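Breakfast at the Back of the Room: Setting Up a Toast Station for the Sarum House Open Morning

Project report, Practical Organization module

1. What we set out to do

The assignment asked us to plan, furnish and run a small food service in a space that was never meant for one. Most groups picked sandwiches. We picked toast, on the theory that toast is difficult to get wrong, a theory we held until the second trial.

The event was the June open morning at Sarum House, where visitors wander in from 9:30 looking for somewhere to put their coats. Our budget was 200 dollars, and the module handbook allowed us one table, one wall and one electrical outlet. The handbook describes this as "a generous starting point."

2. The table

We had the choice of a folding table from the Cendira storage room or the light wooden one already in the seminar room. The folding table had one leg with its own opinions, so we took the wooden one. It wipes clean easily enough, though jam gets into places you wouldn't believe a flat surface had.

Our first layout put everything in a single row, in the order we thought people would use it. People used it in some other order. They picked up toast, walked to the end, discovered the plates, and walked back holding hot bread in their fingers. For the second layout we kept the toaster on the right, near the outlet, and moved the plates toward the middle. The towel went to the back, where it could be grabbed without reaching over anything hot.

We also argued for most of a Wednesday about coasters. One side of the group said a toast station has no use for a coaster. The other side pointed out that visitors arrive with coffee and will put it down on whatever is nearest, including the bread. The coaster faction won and has been unbearable ever since.

3. The wall

The wall behind the table is plain white and has the charm of a dentist's hallway. We hung black cloth over it. The cloth was bought as a flat backdrop and we did try to make it flat, first with tape, then with clips, then with a steamer borrowed from the Virna costume closet. It hangs in folds. In the final version of the plan, the word "flat" was replaced with "draped."

The colored letters came later. Black cloth behind toast looks a little like a funeral for bread, and we wanted something cheerful at eye level. We cut them in different sizes and colors, most with an outline in a second color, which took far longer than anything to do with food.
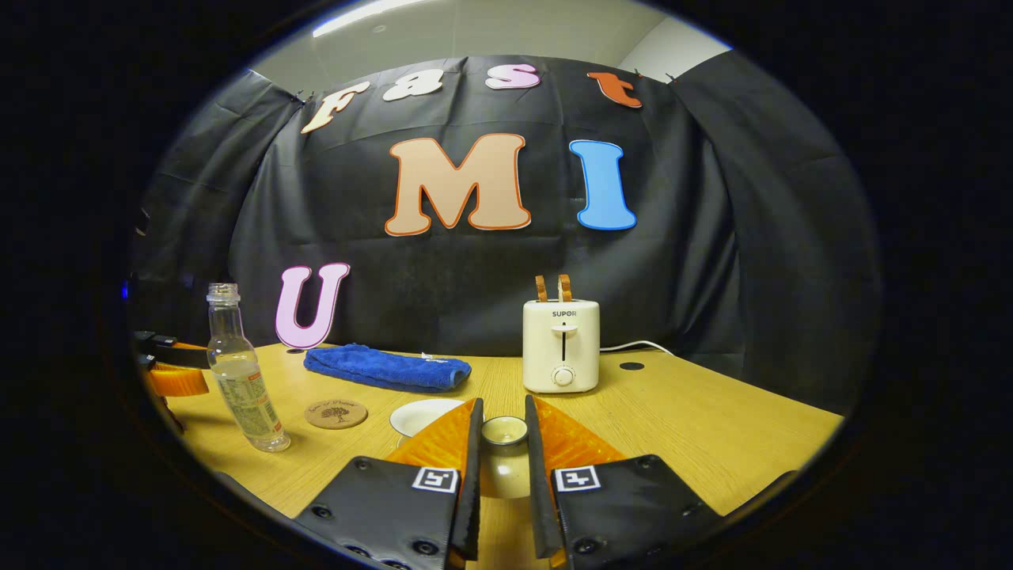

Did the letters need to be that large?

They did if anyone was going to read them from the door. Our first set was half the size and looked fine from the table, where the only people reading them were us. The larger ones used up more card and left less room for a full sentence, so we gave up on the sentence.

4. Trials

We ran two trials before the open morning. In the first we made 16 slices in pairs and wrote down the dial setting for each pair. Setting three gave the color most people asked for. Setting five gave the color one person asked for, loudly, and then did not eat.

The second trial was about waiting. A two-slot toaster makes two slices at a time, a fact we had all known since childhood and had somehow left out of the schedule. With a line of 15 people, the person at the back had time to reconsider breakfast entirely. We fixed this by cutting each slice in half and calling it a tasting portion.

Crumbs were the other finding. They collect under the toaster and along the back edge of the table, and on black cloth they show up like stars. We added a wipe-down after every few rounds and assigned it by rota. The rota was followed once.

5. Costs

The cloth and card took the biggest share of the budget. Bread was cheap and jam was not. The Tomoana bakery price list offers a discount on orders over 300 rolls, and we spent a short, exciting afternoon wondering whether we could switch to rolls. Rolls do not fit in the toaster.

6. What we would change

Plates should be the first thing a visitor meets. We would ask for a second outlet, in writing, early, and then ask again. The power cord ought to run off the back of the table and be taped down where people walk.

We would keep the cloth, folds included, and make the letters before doing anything else, preferably with sharper scissors. Spare card is in the bottom drawer of the seminar room cabinet if next year's group wants it. The drawer sticks.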